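Wernia (workshop robot)

Wernia is a two-armed tabletop robot built in the shared workshop Hullside by Tarmo Ozoliņš and Wyn Gethin. It was made to practice the handling of chargers, cords and plugs, a kind of work that is simple for people and difficult for machines. The name is used both for the robot and for the table on which it stands.

Origin

The project began in June, when Ozoliņš received a share of the bench space at Hullside. He had before built a smaller machine called Zariņš, which had one arm and could only push objects along a board. Gethin joined him to write the control program. The first plan was to build the arms from printed parts, but the joints bent too much under load, and the builders decided to buy finished arms and to make only the table, the wiring and the software by themselves.

Construction

Wernia has two white jointed arms. Each arm ends in a black parallel gripper with two fingers, joined to the wrist by a silver flange. The work surface is a white tabletop with a brown mat over it. The mat was chosen after several trials with other coverings, on which thin cables slid away when the gripper touched them.

The control program is named Gallevov. It stores every movement as a list of positions and can repeat it at a lower speed. Gethin wrote it again from the beginning one time, and the second version has 2639 lines.

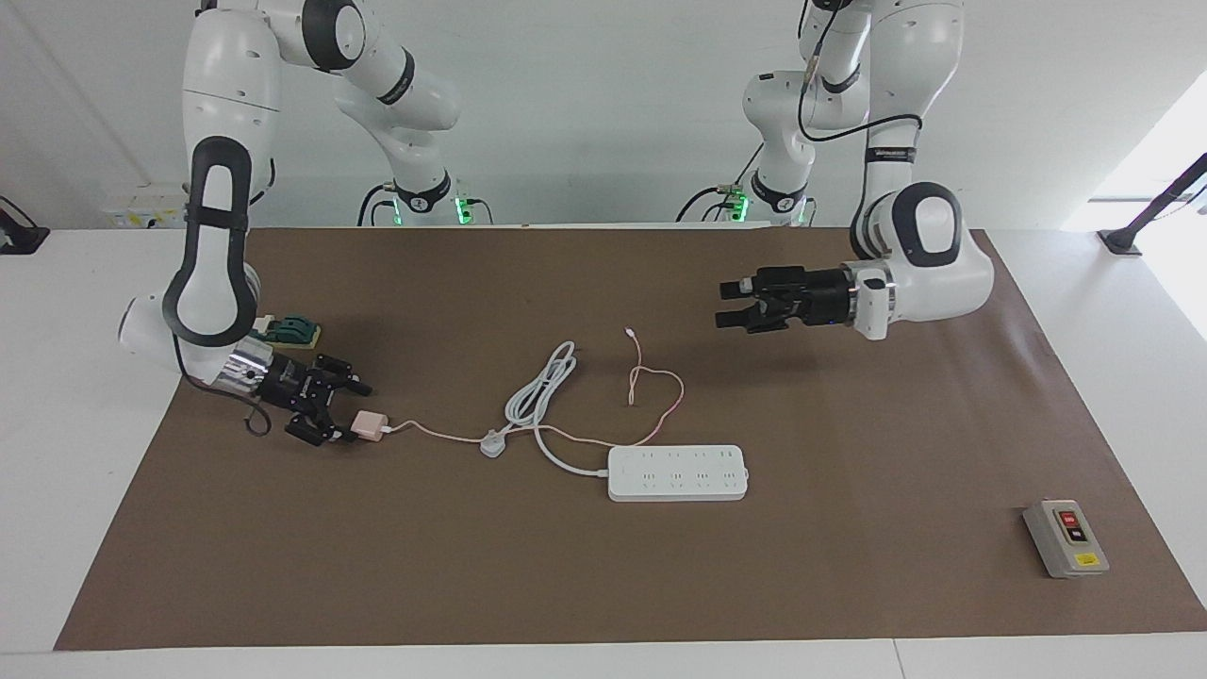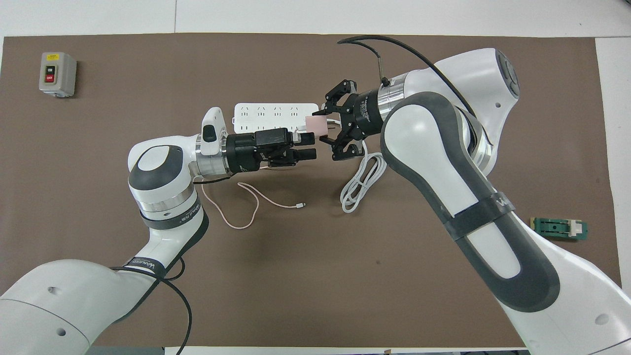

Wernia at work with a pink power adapter; the power strip and the switch box lie on the mat.

Tasks

The usual exercises are picking up an adapter, passing it from one gripper to the other and placing it near a power strip. Cords are considered the hardest part of the work. A rigid object keeps its shape when it is lifted, but a cord can take a new form with every touch, and a movement that was correct before may miss it by a few centimeters. The builders keep a notebook with 232 recorded attempts. In it they write the starting place of each object, the result, and the reason for a failure if it is known.

Limits

The robot does not work well with glossy objects, and a very thin cable can slip out between the fingers. One session may have up to 13 attempts, after which the arms are returned to their starting position and checked by hand. The builders have written that a softer finger covering is their next task.

See also: Gallevov (software), Zariņš (robot), Hullside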